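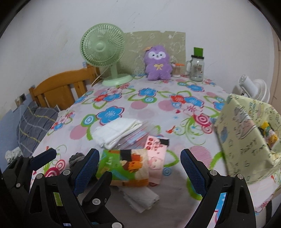

Research > Robotics > Preprints > Clultis

12 shares | 3 comments

4.2 Segmenting the demonstrations

Once a recording comes in, the first thing we have to do is decide where one action stops and the next one starts. I used to think of this as bookkeeping. Then Azadeh Shokri ran our first policy on sequences I had cut by hand, and it spent most of its time hovering over the bed with its jaws open, because I had a habit of leaving long stretches of hovering at the front of every segment. So we wrote a segmenter, and that's the part of Clultis I get asked about the most.

The segmenter looks at two signals: jaw opening and the speed of the tool. A segment boundary goes wherever the jaws pass through a wide-open state while the tool is slow. Figure 3 is a typical boundary candidate. The jaws are spread wide over a small pile on a bed – a folded white towel, a clear plastic bag and a couple of brightly colored packages – and everything the policy might want next is sitting between the two pads. A person looking at it would have a hard time saying which item comes first, and so does the network. We keep frames like this as decision points and train the target head on them with a heavier weight.

Figure 3. A boundary candidate from the bedroom set, seen from the gripper camera. The patterned sheet gives the tracker plenty of corners to hold on to, while the white wall behind the bed gives it very few.

That last point cost us a whole December. Our pose tracker, which Mitra Zarei built on top of an older package of hers named Culex, picks up corner features and follows them from frame to frame. Printed flowers are great for this. Blank wall is terrible, and as soon as the tool tilts up the wall takes over the view and the pose drifts. Mitra's first fix was to lean harder on the inertial readings whenever the feature count dropped. It helped, but it also made the tool path look wobbly in places where the hand had been perfectly steady. What we ended up with is a simple gate: if the features that survive all sit in the lower half of the view, we hold the rotation estimate loosely and let a smoothing pass clean it up afterward.

Soft things are the other headache. A sheet moves when you grab something off it, and a tracker that trusts the sheet will happily decide the whole room just slid sideways! We mask a region between the pads (it grows as the jaws open) and throw away any feature inside it. The mask is crude, and I'd love to swap it for something learned, but it has survived every bedroom we've tried it in.

For the comparison we took 100 bedroom recordings and ran them through both versions of the pipeline. With the hand-cut segments, the tracker lost its pose in 34 of them. With the gate and the mask turned on, it lost its pose in 2. The segmenter itself did less well than I'd hoped, and in 26 recordings it put in at least one boundary that Azadeh threw out on review. Nearly all of those were pauses where the person holding the tool seemed to be making up their mind, and I'm still not sure throwing them out was right – a pause is information too, and a policy that never hesitates over clutter worries me a bit.

4.3 Choosing what to reach for

The target head takes a single boundary frame and gives back a heat map over the view. We don't give it object names. An earlier version did use a detector with labels, and it was fine on towels and hopeless on plastic bags, which it mostly saw straight through. The heat map gets its training signal from wherever the pads close next, projected back into the boundary frame using the pose from Section 4.2, so any drift in the tracker lands directly in the labels.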